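From: Elikem Kpodo
To: glaze-tech list
Date: April 8, 2022
Subject: Re: Pinholes in the copper green, second firing

Edeltraud Bachmann wrote:

> We refired the Clanby test batch with the slower ramp and still see
> pinholing on the green, mostly near the foot. The iron red from the
> same load is clean. Same body, same bisque, same kiln. I am inclined
> to blame the copper carbonate. Before I order oxide, does anyone have
> a reason to think it is something else? Also, what bisque temperature
> are the rest of you using with the Romard stoneware body?

Edeltraud,

Carbonate is a fair suspect but I would check two other things first.

Copper carbonate gives up its CO2 early, well below the point where your base glaze starts to seal. If the ramp is slow through that range the gas should be gone before it matters. The whiting in the green is a different case. It breaks down much later, and by your recipe the green carries more whiting than the red does. I would swap part of it for wollastonite, correct the silica for what the wollastonite brings in, and refire a few tiles before buying anything.

The second item is thickness. Pinholes near the foot usually go with a heavy coat there, and if you dip foot-down and lift straight out, the drain line collects exactly where you see the defect. Measure the specific gravity of both buckets. I keep my green thinner than the red. When Wenceslao set the two buckets to the same reading last November, he got the same fault you describe, and thinning the green cleared most of it.

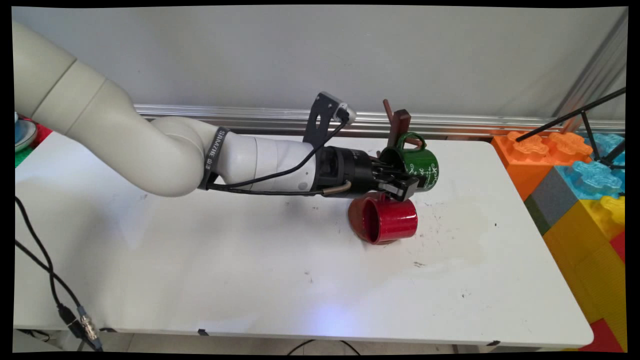
Green mug and red mug on the white table.

On the bisque question, I went through my kiln log. Of 1,522 entries with the Romard body, nearly all of the pinhole notes are from loads bisqued at cone 06. I moved to cone 04 with a hold of 20 minutes at the top and the notes mostly stop. The trade-off is lower absorption, so dip time has to go up a little or the coat comes out thin at the rim. I have not tried anything hotter than 04 with this body.

One caution on the log: it covers two kilns, and the older one had a tired thermocouple for part of that period. I would trust the witness cones over the controller readings, and I only recorded cones on the bottom shelf.

For the trial I suggest four tiles from one slab:

1. Green as is, normal dip
2. Green as is, thinned
3. Green with the wollastonite swap, normal dip
4. Green with the wollastonite swap, thinned

Mix dry batches of 100 grams, sieve twice, and put all four on the same shelf. If 1 fails and 2 is clean, leave the recipe alone. If 1 and 2 both fail and 3 is clean, it is the whiting. If all four fail, go back to the bisque before you go to the copper.

Daiane asked off list whether a drop and hold on cooling would heal these. It may, but it will also change the surface on the red if they share a load, so I would test it separately.

Please post the cooling schedule if you still have it. The attachment on your first message came through empty.

Elikem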